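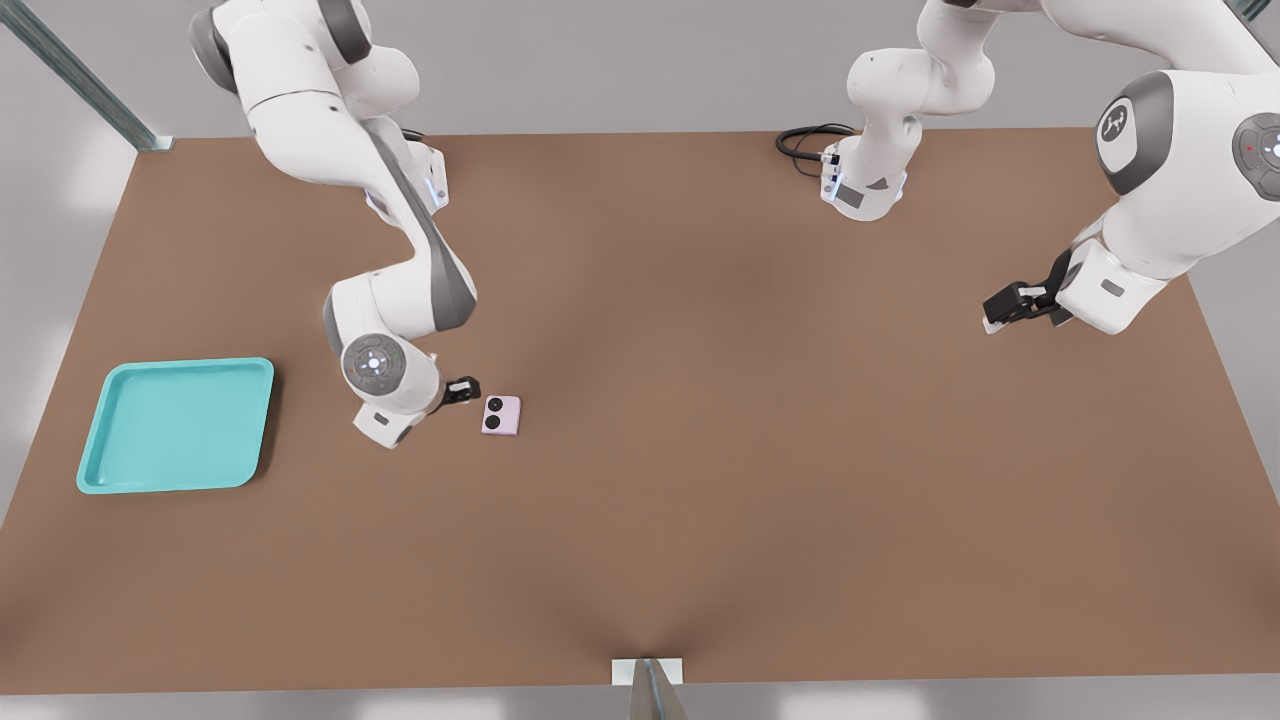
The Pokormont Two-Arm Teaching Bench

Home | Benches | Teaching Kits | Spares | Contact

If you've ever tried to explain to a robot how to pick up a phone, you'll know why we're so fond of this one! The Pokormont bench comes as a pair of white arms over a big brown tabletop, along with a matching simulated bench, so you can get your hand in on the screen before anybody goes near the real thing. Our starter lesson is the one most people try first, and it's a good one: a little pink folding phone lying flat, a turquoise tray over on the left, and a black gripper on the end of each arm.

You can teach it two ways. With hand guiding, you take hold of the real arm by the wrist and walk it through the job at whatever pace feels natural (slow is fine, slow is lovely). With the Flulum remote handles, you sit at your own desk and steer both arms at once, on the real bench or the simulated one, and every move is saved as a demonstration you can replay, trim or throw out.

The Dreritance lesson pack adds 85 tabletop tasks, all of them editable. Move the tray, change its colour, swap the phone for something else, then save it under your own name. Ute Seidel wrote most of the lessons and still answers the mail about them.

In the box: two arms, two grippers, one pair of Flulum handles, 3 cables and the printed guide. Table sold separately, order no. 738.

Questions about floor space or delivery? Eckhard Tiedemann is your man, and he does like a chat.

Contact Pokormont | Copyright Pokormont 2018 | Back to top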